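FOR RELEASE IN SEPTEMBER

Grurkero Teaches Its Robots to Turn One Page at a Time

PETVILLE: Hi, I'm Mercedes Bedoya, and I get to run the thin materials project at Grurkero, so I asked if I could write this one myself instead of handing it off. They said yes! We have a result we're really happy with, and I'd like to tell you about it in the same words I'd use if you stopped by the lab.

We've been working on a method called Brerkunmont (it's the name of the hill behind our building, please don't read anything into it). It's a way for a robot to pick one thin, floppy sheet out of a stack of them. Think of the plastic sleeves in a binder. They cling, they slide, they bend the wrong way, and if they're clear it's hard for a camera to say where one stops and the next one starts. People do this with a fingertip and a bit of patience. Robots have mostly done it badly, ours included.

What we tried

Most of our earlier attempts went looking for the edge of the sheet in a picture and then drove straight to it. Clear plastic ruined that plan pretty quickly, with all its glare and wrinkles. So with Brerkunmont we let the robot get close first and make up its mind late. It looks from the wrist, brings its fingers up to the stack, nudges, and watches how the reflections move. If a bright patch shifts and its neighbors stay put, there's a good chance that sleeve has come away from the rest, and the robot can go ahead and close on it.

We trained it on 205 demonstrations, all of them done by people guiding the arms through the job by hand (my wrists remember every one of mine). Then we gave it folders it hadn't practiced on, 20 in all, in different colors and materials, with sleeves in every state from crisp to badly creased.

The soft tan folder became my favorite to work with. Its clear sleeves are a little crumpled and bowed, they throw back light all over the place, and one standing away from the panel is just the sort of opening the method looks for, with a gripper finger right up against the plastic. 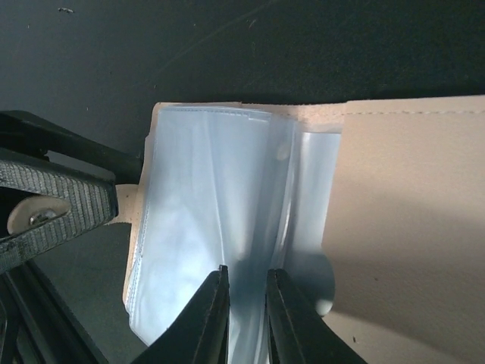 What we found

Across the test folders, Brerkunmont separated a single sleeve on the first try 74 percent of the time. When it missed, the usual trouble was grabbing 2 sleeves together, and I'd say that's still our biggest headache. Static makes it worse. So does a brand new stack that has never been opened, and we don't have a good answer for that one yet.

I also want to be clear about what we haven't done. The robot turns sleeves, and it doesn't read what's in them or put papers in or take them out. We haven't tried it on bound books, and tissue-thin paper is on the list for later.

What's next

Our friends at Gunn, who handle paper records for small offices, are going to help us pick harder folders for the next round of tests. We'll be writing up the training setup and the failures along with the good runs, and labs that want to try the method can ask us for the demonstration data.

If you'd like to visit, come in the morning, when the arms are running and there's still coffee. Reporters and researchers can reach me through the Grurkero front desk in Petville. Ask for Mercedes and mention the folders.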